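Written Rules for Shared Robot Workcells: The Case for a Modest Standard

Position essay, Skutine Office of Laboratory Practice
03/06/2018

Most laboratories that work with robot arms have a safety rule. Few have a rule for the table. It is the view of this office that the second kind of rule deserves the same care as the first, and that it should be written down, dated and kept where the operators can read it.

The safety rule is usually in good order. It states who may enter the reach of the arms, where the stop button is mounted and who must be told when the stop has been used. These matters are covered by training, and at Skutine no operator is scheduled without it. The table, by contrast, is often left to habit. An operator learns from the previous operator where the baskets belong, which objects are in use this month and how far a basket may drift before someone moves it back. When that operator leaves, the habit leaves as well.

The cost of this is easy to miss because the work goes on. The arms move, the recordings are stored and the daily log is filled in. The trouble comes later, when two sets of recordings are placed side by side and the people reading them cannot say whether a difference was intended. In June our reviewers examined 1303 recorded runs from the Colleck series. For 31 of them, the log did not allow the reviewers to determine what the operator had been asked to do. The recordings themselves were sound. The instructions had been given aloud and were lost.

We therefore support the adoption of a short table standard at every site, and we wish to set out what it should and should not contain.

It should first define the working surface. Many of our stations mark the surface with tape, and this office has no objection to tape. It is cheap, it can be seen by a person and by a camera, and it can be replaced in minutes. A line that nobody has defined, however, serves little purpose. The standard must say whether a line is a limit that objects may not cross, a guide for placing them, or simply a way to describe a location in the log. We have visited stations at which two operators on the same shift gave different answers to that question, each with full confidence.

It should then define the objects. A list of permitted objects should be held at the station and signed when it changes. Soft toys, food models, rolls of tape and small cans are all suitable for handling tasks, and variety among them is welcome. What is not acceptable is an object that enters the set because it happened to be nearby. If an operator believes a new object would be useful, the proper course is to propose it and wait for the list to be revised.

It should also define the start and the end of a run. This has been the most disputed part of our own draft. The Jastamar site prefers that each run begin with one container full and the other empty. The Ots site permits any starting arrangement, provided that it is recorded. Both practices can be defended. The first makes comparison simple, and the second gives a wider range of conditions. Our objection is to a station that follows one practice in the morning and the other after lunch without a note in the log.

With two arms at one table, the standard must go a step further. It should state which arm may reach into which container and whether both may be in motion over the same area. It should also settle how left and right are named. An arm on the left of a camera view may well be the right arm of the machine, and an incident report that does not say which meaning it uses is of limited value to those who must act on it. We recommend that the machine's own left and right be used in all written records, with no exceptions for informal notes.

Some colleagues have warned that rules of this kind multiply. We take the point seriously. The first draft prepared by this office ran to 80 clauses, and it was rightly sent back. Operators do not consult a document of that length while an arm is waiting. The present draft fits on 3 pages, and we would resist any effort to lengthen it. Matters of taste, such as the color of a container or the choice of backing paper, should stay with the site.

Others hold that a strict table produces narrow results, and that robots ought to be tested amid the disorder of ordinary rooms. We agree that they should be. Disorder can be planned and recorded like anything else, and the draft allows a site to declare a free arrangement for any series it chooses. The declaration must be made before the series begins.

Sites are asked to return comments on the draft to this office by the end of June. Comments from operators will be read alongside those of site managers and given equal weight.

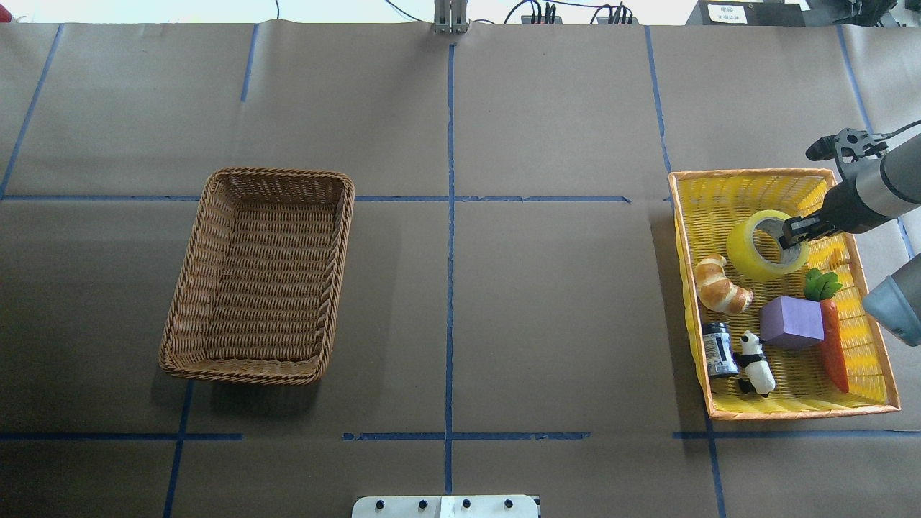
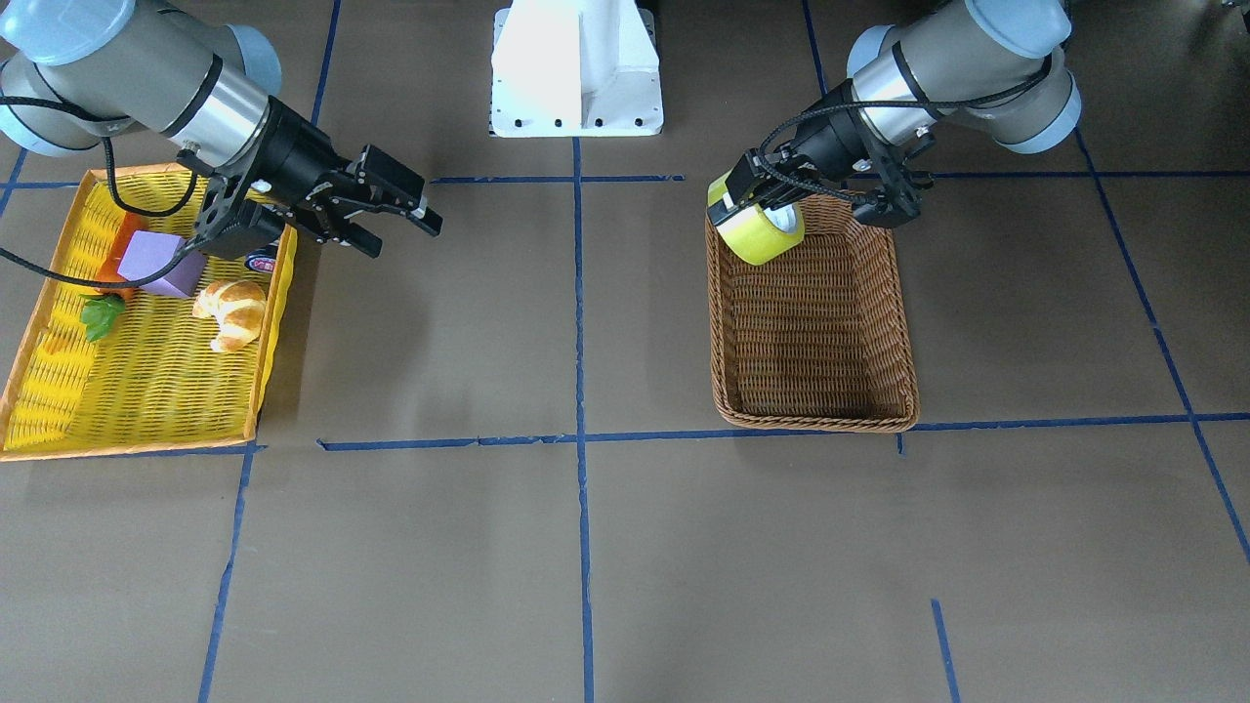
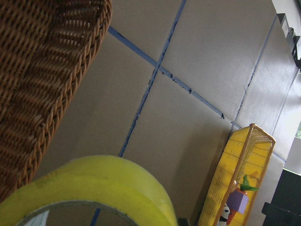

Handling work with a roll of yellow packing tape, a wicker basket and a yellow basket on a taped surface.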